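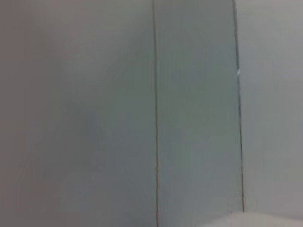

Gray on gray, with two seams.

I'd been at Quintero 18 days before I really looked at the wall. Or maybe it was a cabinet, I never did find a handle. Gray panels, thin dark lines between them, the exact color of a Friday in Mustby. I used to stare at it and make up what was behind it (shoes, mostly, or my old landlord from Clalness, folded very small).

My sister says I should've quit by then. But she's never had the tea! It came at 6, dark as an old penny, in the blue mug I liked, and I'd sit there with my elbows on the table feeling like the queen of room 303. 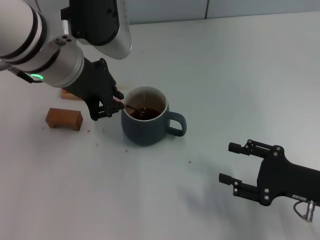 The blue mug, a utensil dipped in.

I left crumbs everywhere – I always do – and pushed the little wooden bridge back and forth while I waited. It made a good bridge. I marched about 1000 imaginary soldiers over it that May, and then one evening I heard something knock, twice, behind the gray.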